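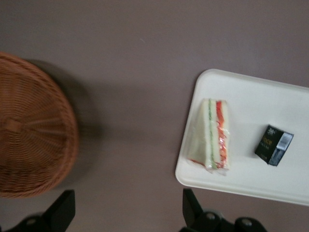

Fig. 3. Basket and tray.

Home Guides Labels Stock list Support

Jusora Stock and Label Program
Section 3: Adding your first products

Please complete Section 2 (printer and paper) before you begin. The program will not save a product if no printer is selected.

Places

In Jusora, every product belongs to a place. A place can be a shelf, a basket, a tray or a drawer of the refrigerator. You decide how small your places are. For a small counter we recommend one place for each container.

1. Open Stock list and press New place.
2. Type a short name. The name can have up to 40 characters, but the label prints only the first line.
3. Choose Chilled or Room temperature. This choice can not be changed later. If you made a mistake, delete the place and make it again.
4. Press Save.

Note: Do not use the same name in two places. The program accepts it, but the evening report will add them together.

Products

5. Open the place and press New product.
6. Enter the name, the price and the list of ingredients. Allergens must be typed in capital letters, for they are printed in bold only in this form.
7. Under Life, enter the number of hours from the moment of packing. Follow your local food rules for this number. Jusora does not check it.
8. Under Reminder, keep the value 30 (minutes) or enter your own.

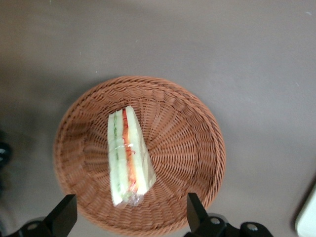

9. Print one test label and hold it against the wrapping before you print more. If the text is too wide, go back to step 6 and make the name shorter.
10. Put the label on a flat side, where the code has no fold. The scanner reads a folded code badly.
11. Scan the label once. The product now appears in the place with the quantity 1.

Caution: A roll has 100 labels. When almost all of them are used, the printer shows an orange light. Do not change the roll during printing, or the counter of labels will be wrong until the next restart.

Moving a product to another place

12. Scan the product, press Move, and scan the code of the new place.
13. Wait for the short sound. Without the sound the move is not saved.

If a product is moved from Chilled to Room temperature, the program asks for a new Life value. The old label must be removed and destroyed.

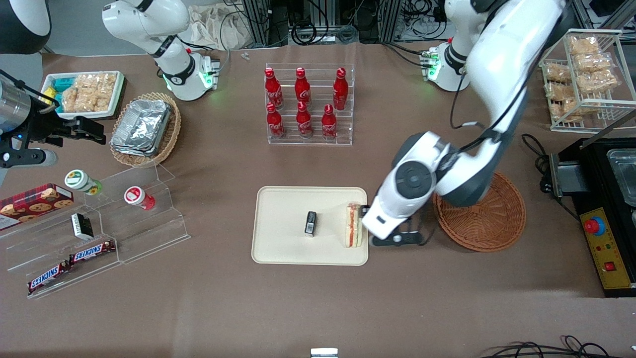

Comment from Gasthorpe: we always forgot step 13 in the busy hour, so now we set the sound to the highest level in Settings. Could the screen also change color?

The color change is available from the December 2024 version. Open Settings, then Signals, and mark Screen. In older versions only the sound is possible.

Deleting a product is explained in Section 4, together with the evening report.

Contact: Katine Software support desk | © Katine Software | Back to top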